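### 4.2 What the theft reports can and cannot show

The case for the Skikum program rests on one number. Between the first and second years of the program, reports of stolen parcels in the four Ramel wards fell from 2,244 to a figure the city gave in its press statement as "less than half." We asked for the second figure and were given a chart with no scale on it. Claims built on that chart should be treated with care, and we do not repeat them as findings.

A report of a stolen parcel is a poor measure of a stolen parcel. Many people who lose a delivery call the seller, get a refund, and never contact the police. Others call the police only when the seller asks for a case number. In the first year, the two largest sellers serving Ramel asked for a case number before paying out. Partway through the second year, one of them stopped asking. Any fall in reports after that point is at least partly a change in paperwork, and we have no way to say how large a part.

The ward desks also changed how they logged these crimes. Until July of the second year, a parcel taken from a porch and a parcel taken from a shared lobby went under separate codes. Afterward, lobby thefts could be entered as "theft from building," a code the Skikum team did not include in its totals. Agbeko, who pulled the raw logs for us, read every entry under the building code at one desk, and found 104 that named a parcel, box, or mailer in the free text. None of these appear in the program's results. We did not have the staff time to do the same at the other three desks.

Thin plastic mailers (Figure 3) made up the bulk of the items named in the free text. They are easily hidden under a coat, and their value is often low enough that the owner does not bother to report the loss. If thieves moved from boxes to mailers over the period, reports would fall even with the number of thefts unchanged. We raise this as a possibility only. The logs record packaging too unevenly to test it.

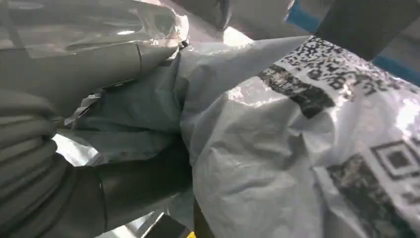 **Figure 3.** A white-and-silver plastic mailer bag held in a gripper.

The program's authors answer that the fall was steeper in the wards with patrols than in those without. This is true of the figures they released, but the comparison wards were picked after the fact. Two of them border the rail yard and had a wave of break-ins that pushed up every theft code on the books. Remove those two and the gap shrinks to something we would not want to defend in front of a skeptical reader. An earlier draft of the Skikum report, dated August 16, 2020, used a different set of comparison wards and found no clear gap. The final report does not mention the earlier set.

### 4.3 Arrests

Arrests look like firmer ground, and they are given a full chapter in the program report. The patrol unit made 28 arrests for parcel theft over the two years. We read the case files for all of them. In 7, the person was stopped for something else and the parcels were found later in a car or a bag. In several others the file does not say where the goods were taken from, only that the person could not explain having them. It is hard to see how these arrests could be credited to porch patrols.

The files also leave open the question that matters most to residents, namely whether the people arrested were responsible for many thefts or for one. Officers we spoke to held strong views in both directions. A sergeant at the Orakzai desk told us that "it's the same five or six faces every winter." A colleague with a longer record at that desk said he had never arrested the same person twice for it. Neither view can be checked against the files, as prior contacts were blacked out in the copies we received.
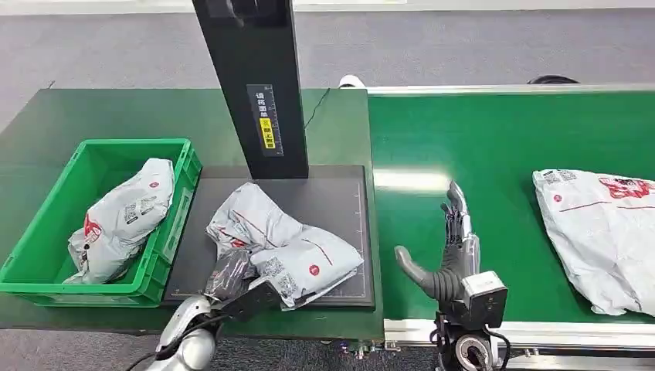
*Gun-woo Ra*

### 4.4 Losses before the doorstep

A further problem is that some of the parcels reported stolen may never have reached a porch. Drivers mark items as delivered in batches, sometimes a street ahead of themselves, and a parcel left at the wrong door looks the same to the buyer as one that was taken. Skornden, the contractor that handles most last-mile delivery in Ramel, declined to share its record of missorted items. It did confirm that such a record exists.

Adjei and Ankrah tried to get at this from the other side, by asking residents who had filed reports whether the item later turned up. The response was too low to give a rate and we do not offer one. Enough people said yes, however, to make us doubt that the reports can be read as a count of crimes. One man had found his parcel behind a neighbor's trash cans nine days after filing, and had not told the police. He saw no reason to, and there is no form for it.

Alhassan has argued in comments on this paper that these errors should be much the same in both years and so cancel out. They might. Skornden took over two of the four wards between the first and second years, though, and we know nothing about how its error rate compares with that of the firm it replaced. Until the record is released, the assumption of equal error is a guess, and the program's main result depends on it.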